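Recording laundry-folding demos with two hand-held grippers
Last updated 23 August 2026
7 min read

Folding clothes is my favorite task to record. It's soft, it's fiddly, no two tries look alike, and you can do the whole thing on a bed with two hand-held grippers and no robot in the building. I've written this for people joining the Trotlow collection who have already paired their grippers and now want to record folds that the training side can use.

Before you start

Charge both grippers and wipe the camera lenses. Check free space on the recorder too. A full session is 70 folds, and we lost the end of one last November to a full card, so I check twice now.

Pick clothes you'd really fold at home. T-shirts, leggings, thin sweaters, pajama bottoms. Dark things are welcome! Black fabric is hard for a model to read, its edges melt into its own shadows, and our early set was nearly all pale cotton. Xolani Mahlangu trained a first policy on that pale set and it did lovely work until it met a black shirt, at which point it grabbed the blanket.

Setting up the bed

1. Leave the bedding alone. A patterned blanket over a quilt is great material. Smooth out any lump big enough to tip a folded stack, and let the small wrinkles stay.

2. Put the unfolded pile off to one side, within reach of one gripper, and keep a clear patch in the middle for folding. The pile can be as messy as you like.

3. Use daylight if you have it. Turn off any lamp that throws the shadow of your arms across the work.

4. Hold both grippers over the clear patch, jaws open, and look at the preview. You want both finger pads of the near gripper in view with the garment beyond them, and the other gripper should come in from the side without covering the cloth. 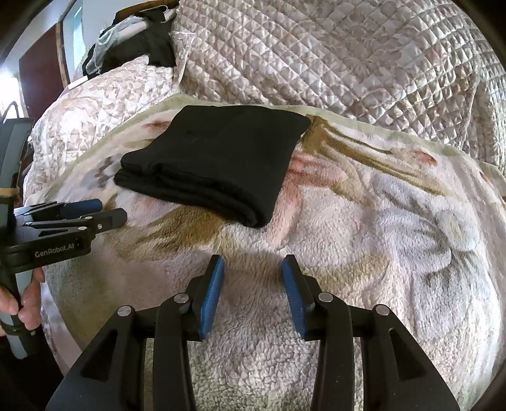

Recording a fold

1. Start with the jaws open and hold still for a beat. The software uses that pause to find the beginning of the episode.

2. Bring one garment over from the pile and spread it out. Let go completely before you start folding. Half-open jaws are the number one thing Fikri Latuheru sends back in review.

3. Come in low at the near edge of the fabric. Slide one pad under and keep the other on top, then close. If you pinch straight down you'll pick up the blanket too, especially a fleecy one, and the whole bed comes along for the ride.

4. Lift with both grippers together and carry the edge over. Go at the speed you'd use if you were a bit tired. Fast folds blur, and very slow ones teach the model to dawdle.

5. Let go, back the jaws straight out, and smooth with closed fingers if it needs it – some of my favorite clips have a little pat at the end.

6. Hold still again, then stop.

Do step 3 a few times as practice with recording off. Your hands want to twist at the wrist the way they would with bare fingers, and the grippers are longer than your fingers are. It clicks after a while and then it's a real pleasure.

The approach is the part I'd spend the most time on. Have the jaws open, with a pad just in front of the fabric's near edge, before anything gets squeezed. 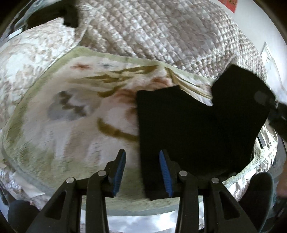 Vary where that approach begins. Come from the left for a few folds, then from the right, then turn the garment so a sleeve or a hem faces you. King-fai Lu keeps a sticky note on the recorder with a tally for each direction, and I've copied the habit. My first session had 83 folds in it and nearly every one started from the same corner. Perfectly good folds, and far too alike.

Mistakes

Keep them, mostly. If you miss the edge and go back for it, carry on and finish the fold. Those recoveries are gold, and the model has no other way of seeing one. Tag the episode "retry" so it can be weighted separately.

Stop and throw the episode away if:

- you touch the garment with your bare hand
- a gripper loses tracking (the light goes amber)
- somebody talks to you and you wander off mid-fold

Labeling

Name the garment, the color and the fold type, in that order. "Shirt, black, thirds" is plenty. Yevdokiia Fedoruk merges the labels at the end of the day and would like you to stop writing "top" for shirts, sweaters and tank tops alike.

Take a break after every 20 folds. Your grip changes when your hands get tired, and it shows up in the jaw-width trace as a sort of flutter before each close. Shake your arms out and have some water, then mess the pile up again before you go on.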